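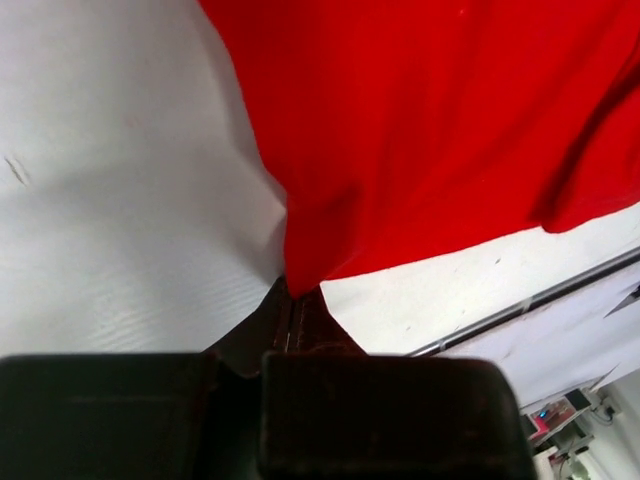

From: Isamu Kuroda
To: the dyers' list
Re: Red running in the first wash
Reading time: 3 minutes

I have been dyeing cotton at home for long enough to have spoilt a good deal of it, and most of what I spoilt was red. Blues and browns forgive a short rinse. A bright, even red like the cloth at the top of this message is the colour people ask me for most, and it is the one that comes back with complaints. I will answer Noemí's points in order, with her message quoted where needed.

On 9th January Noemí Quezada wrote:
> I dyed two metres of cotton for a tablecloth using the Brerko
> scarlet powder, following the leaflet. It came out a lovely
> colour, but the rinse water was still pink after an hour and
> I gave up. My sister washed it with her napkins and they are
> now pink as well. Should I have used vinegar to set it? And
> can the napkins be saved? I used the hot tap throughout and
> about a cup of soda.

Vinegar first, as it comes up every winter. It does nothing useful for this kind of dye on cotton. Vinegar belongs with wool and silk and the acid dyes. The Brerko powders are fixed with soda, and once the soda has done its work there is nothing left to set. What you saw in the rinse was dye that never joined the cloth. It has to be washed out, and adding acid while there is still soda about only muddles things.

The hour of rinsing was probably all in one go, under a running tap. I would do it this way instead. Rinse cold until most of the soda is gone and the cloth no longer feels slippery. Then fill a bucket with the hottest water you can manage, put the cloth in, push it under and leave it overnight. Change the water in the morning and do the same again. Reds need 2 soaks at least and often more. When you iron a damp corner between white rags and the rags stay white, you can stop.

Hot water at the start is a mistake I made for years. While the soda is still in the cloth, loose dye is keener to stick where you don't want it, and if you have a pattern or a white border it will go pink.

As to the soda, a cup is no measure, because everyone's cup is different. Weigh it. The Meléndez sheet I was given at the April workshop goes by weight of dry cloth, and I have stayed with that. Weigh the cloth before you wet it.

The napkins may well come back. Don't tumble dry them. Soak them in very hot water with a little plain detergent, on their own – no tablecloth – and change the water when it colours. If they are linen this can take several days. I would leave bleach alone until everything else has failed.

One last thing. Golis have changed their scarlet and the new one is more orange. If you need to match an older piece, ask for a sample first.

Isamu

Comments

Marta P.: The overnight soak worked on my red curtains. Three buckets.

dyepot: Does this go for black too?

Isamu Kuroda: Yes, and be even more patient.

Recent messages on this list
Altell thickener gone lumpy
Weld seed to swap
Scouring old sheets before dyeing
Message 1077: where to buy soda ash by post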